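换季收毛衣，我这几年攒下来的笨办法

一到三月我就开始手痒，想把冬天的厚衣服全塞进柜子顶上，结果每年都要被倒春寒打脸，又踩着凳子翻出来。今年学乖了，先洗一半收一半，留两件薄的在外面挂着。趁着刚收拾完，把我自己用得顺手的办法写下来，想到哪儿写到哪儿，大家挑着看吧。

一、先翻标签，再翻口袋

洗之前先看洗标。我以前嫌麻烦，把一件羊毛开衫跟牛仔裤一起扔进洗衣机，拿出来只有我外甥女能穿了（她倒是很高兴）。标签剪掉了也不要紧，摸着扎手又有弹性的，一律当羊毛对待，冷水手洗。

口袋一定要翻！纸巾这东西进了水，深色衣服就算毁了一半，得拿胶带粘上一晚上。

二、洗的时候别搓

我用的是超市里的Losska羊毛洗涤液，挤一点点就够，放多了漂三遍还滑溜溜的。水温用手试，觉得不冷不热偏凉就行。衣服翻过来，按下去、提起来，再按下去，像揉一团很软的面，千万别拧。袖口和领口脏得厉害的话，先抹一点洗涤液在上面放一小会儿，再轻轻压。

深色的单独洗，头两次多少都会掉色，水变灰了别慌，换水接着漂就是了。

三、平铺着晾

湿毛衣挂起来，肩膀上会顶出两个小犄角，下摆也越坠越长。我都是先用旧浴巾卷起来，人站上去踩几脚（真的，比手拧好用多了），再摊开平铺。家里有Faltton那种两层的晾衣网最省事，没有的话，椅背上搭块大毛巾，架两根杆子也能凑合。

铺的时候顺手把罗纹的地方拢一拢，袖口和下摆收紧了再晾，干了以后就不会松松垮垮像喇叭花。已经松了的也有救：把袖口浸一下热水，捏紧，再用吹风机吹干，能缩回去一些。棉的效果差一点，羊毛的明显。

四、粘毛和去球

深色针织最招毛，白的灰的小毛絮，沾上一点就很扎眼，罗纹的缝里尤其难弄。滚筒粘毛器在平的地方好用，到了罗纹上就得顺着纹路滚，横着滚等于白滚。我还有个土办法，戴一只微湿的橡胶手套，朝一个方向捋，毛絮自己就聚成一小条了。

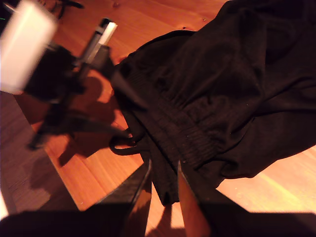
五、叠，别挂

毛衣、针织衫我一律叠着收。袖子往后折，下摆往上翻两次，叠成差不多书本大小的一块，竖着插进抽屉里，找的时候一眼就看见了。带抽绳或者小挂环的，把绳环塞进里面再叠，不然抽一件带出来三件，还容易钩出线头。

抽屉我用的是Ilulwood的樟木隔板，味道淡淡的，挺喜欢。樟木条用久了没味儿，拿细砂纸磨一磨表面又能香一阵子。樟脑丸我现在不放了，味道冲得我打喷嚏，第二年穿之前还得晾好几天。

有一点要说一下：衣服必须干透了再收。摸着干了不算，袖窿和罗纹那几处厚的地方最容易藏潮气，我会再多晾一天。

六、真空袋到底用不用

羽绒服和被子，我用过一阵真空袋，地方是省了，可是抽扁一整年，拿出来拍半天也蓬不起来。毛衣更不建议，压出来的死褶要用蒸汽熨斗慢慢喷。现在真空袋只拿来装换下来的抱枕芯，反正压坏了也不心疼。

七、小东西也别忘了

围巾、手套、帽子装进一个布袋，手套配好对再放，别像我，去年十二月翻出来全是左手的。袋子外面夹张纸条写清楚里面是什么。毛线帽里塞一团白纸，形状能保住。报纸不行，油墨会蹭到浅色的里子上。

八、线头和小破洞

看到线头别扯也别剪，用钩针或者粗一点的针从反面把它带进去。小洞趁收之前补，放一个夏天再拿出来，十有八九就忘了，穿上身才发现洞又大了一圈。颜色配不准的时候，宁可选深一号的线，远看不显。

上次有人留言问去球器能不能用在羊绒上，我自己是敢用的，挑最浅的一档，衣服绷平，轻轻带过去就好，别来回推。还有问羽绒服领口油印怎么擦的，那个我另外写一篇，试了好几种洗洁精，手都泡皱了，等我整理好再发！

2023年3月4日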